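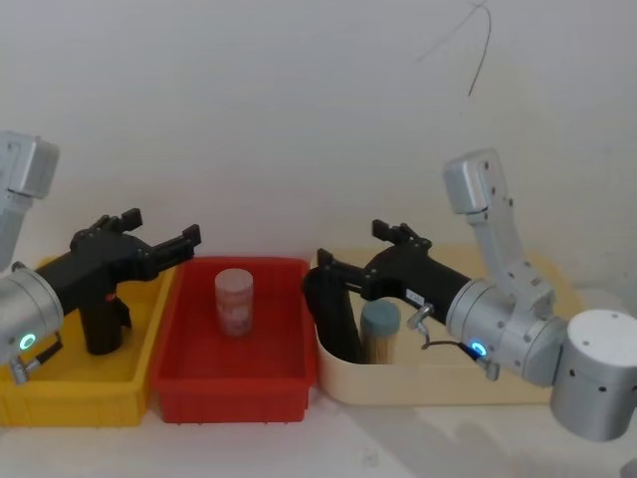 A canister in the red tray and toothpicks in the cream one.

About Podgate

Podgate supplies small household and table goods to rental cottages, diners, church kitchens and office break rooms in and near Silton. We buy in cases, split the cases, and send out mixed orders in the quantities a small kitchen can use. A cottage with one kitchen doesn't need a case of toothpicks. It needs one container, plus napkins, a sponge, a canister for the counter, dish soap and trash bags, and it needs them in one box.

Our building is on Tullier Road, in what used to be a flooring showroom. The front part is the counter, where local customers pick up. The back is shelving and packing tables.

How we started

Songül Karakaya managed rental cottages for seven years before she opened Podgate. Every spring she drove to four or five stores to restock kitchens, and every spring she came home with too much of one thing and none of another. She began keeping extras in her garage and selling them at cost to other cottage managers. When the garage filled up she rented the Tullier Road space and took on Vlastimil Jireš, who had run the stockroom at a restaurant supply house. Songül still handles buying and customer accounts. Vlastimil is in charge of the packing room.

Our first regular customer outside the rental business was the Uysal Diner, which asked for a standing order of table supplies every two weeks. The diner is still on the same schedule. Most of our standing orders are set up the way that one was.

What we carry

The stock list has 91 items. Nearly all of them are things that get used up, broken or carried off by guests:

Toothpicks, skewers, paper straws
Canisters and jars with lids
Salt and pepper, packets and shakers
Napkins, paper towels, dishcloths
Sponges, scrub pads, dish soap
Trash bags, zip bags, foil, wax paper
Matches and candles
Plastic trays and bins

We don't carry fresh food, appliances or linens. We have been asked about linens many times and we don't have the room to keep them clean and flat.

Items change a little from year to year. If a supplier changes a lid or a label, we update the list before we ship the new version, so that what arrives looks like what you ordered. Canisters are the main trouble here. Customers like a set to match, and the makers like to change the print.

How an order is put together

Orders go through the packing room in colored plastic trays. Each packing table has its own trays, and goods are set in them before they go into a box. Tall items such as canisters stand upright. Toothpicks go in with the cap on top.

We settled on trays after trying cardboard box lids, which wore out at the corners, and wire baskets, which let small things fall through. Plastic trays wipe clean and the different colors make it easy to say which one you mean. "The canister goes in red" is quicker than pointing at a shelf number. Colors are assigned by order, and the packing slip says which trays belong to it.

When the trays for an order are complete, the contents are checked against the slip. After that the box is packed with the heavy items at the bottom and anything with a loose cap taped. A standard box takes up to 40 items, depending on size. Bigger orders are split, and the slip in each box lists only what is in that box.

Trays are washed at the end of the day and stacked by color. Ones with a cracked rim are pulled. We sell sound used trays at the front counter in January, when we replace part of the set. People buy them for seed starting, craft supplies and kids' shoes.

Standing orders

A standing order goes out every two weeks, every month or every season. You can change it until noon on the day before packing. We currently pack for 72 standing accounts. If you manage several kitchens, we can label each box with the unit name and keep a separate list for each one. There is no charge for this.

New customers often aren't sure how much to order. Songül will go over it with you by phone. She'll want to know how many kitchens you have, how often guests change over, and whether you have a closet on site. It helps to look in the drawers before you call, and to write down what has been left from last season. Toothpicks in particular tend to pile up in the back of a drawer.

Mistakes and returns

If something is missing or wrong, call us with the number at the top of the slip and we'll send the right item with your next order, or sooner if you need it. Unopened goods can come back at any time. Opened paper goods and food items can't. Please don't mail anything back without calling first. Glass jars have come to us in envelopes.

Visiting

The counter is open from 8 a.m. to 4 p.m. on weekdays. Parking is on the side of the building, and the pickup door is the one with the green awning. For large pickups, pull around to the back and ring the bell.

The full stock list is available at the counter, or we can mail you a printed copy. Cottage managers opening for the season should have their first order in by the end of March.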